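Filed under: Toys & Play > Soft Toys > Pretend Food

Skellora Plush Produce Set, reviewed

I have been let down by play food before. We had the wooden kind that splits down the middle, and by March every half had gone under the sofa. So when the Skellora set came up I read the product page twice, looking for the catch. It calls the toys "heirloom soft," and I have no idea what that is supposed to mean.

The pieces we use most are the carrot, the grapes and the bananas. The carrot is the best made of them. Its mottled orange plush has paler pink streaks through it, which at least suggests somebody looked at a vegetable first, and the leafy top feels firmly sewn in. I tugged on it harder than a toddler would and it held. The grapes are a knobbly purple bunch, nice to squeeze, but my son called them a blackberry for a week and I couldn't really argue.

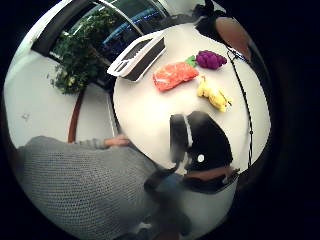 Wiremu Cosgrove, who left a comment under my first impressions post, thinks I'm being too hard on them. His kids have had the same set for 13 months and the only casualty is one banana that went through a hot wash and came out lumpy. He also says the Halliday version is worse for shedding, and I'll take his word for that.

Fine, but I still don't love the bananas. The plush is a pale yellow that goes a bit green at the tips, and the fabric wrinkles along the curves. Ours had those wrinkles straight out of the bag. I kept waiting for them to relax and they haven't. If you want something that sits neatly in a play kitchen, the Risel bananas are stiffer and keep their shape better, though they're no fun to throw.

The label says surface wash only. For something that is going to be chewed, I find that pretty optimistic.

Would I buy it again? The carrot, yes, if they sold it separately. They don't.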